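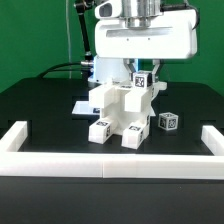 The gripper at work in the shared shop, with one marked cube between its fingers and another on the table.

The workshop at Gelonden has been smelling of warm plastic since March. That was the month a small group of members pooled their savings, bought a second-hand arm and started teaching it to put things together. They call the project Plollik, a name that came off the lid of an old biscuit tin and stuck.

The budget was tight from the first night. The whole build has come in at $3914 so far, and most of that went on the arm and its gripper. The rest is printed, borrowed or dug out of the shop's parts bins. When I dropped by, the logbook showed 674 attempts at one kind of assembly, each with a line or two of pencil beside it. "Too far left." "Cube turned." "Lovely!!" I could have read it all afternoon.

And it really is lovely when it goes well. The arm comes down slowly, the fingers draw in, and everyone at the bench goes quiet, even people who came in to fix a toaster. The parts are plain white blocks with square black-and-white markers stuck on them, and the software uses those markers to work out where each piece sits and which way it's facing. Getting the stickers flat turned out to be a craft of its own (a lifted corner can throw a reading off, and so can glare from a desk lamp). The group now keeps a bone folder from the bookbinding corner just for pressing them down.

The printing has its own shelf of history. There are 85 rejected blocks in a milk crate under the bench, some warped, some a hair too big, one printed hollow by mistake and so light it rolled away in the draught from the door. The members can tell you what went wrong with nearly all of them, and will, if you have the time.

Much of the code grew out of Dridberg, an earlier project at the same shop that sorted bolts by length. It was noisy and slow and everybody loved it. Its colour settings and its calibration routine were carried over almost whole, and then rewritten over nine long evenings after the new arm kept reaching for the wrong spot.

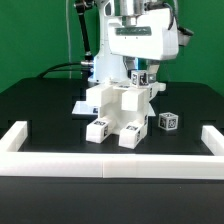 What do the markers tell the software?
They give it the position and the angle of each part, as long as the camera has a clear view of at least one marker on it.

The group's next job is a small stool for the Saavedra library's reading corner, with printed joints and timber legs. They've already picked the timber, and the first test joints are due off the printer this week.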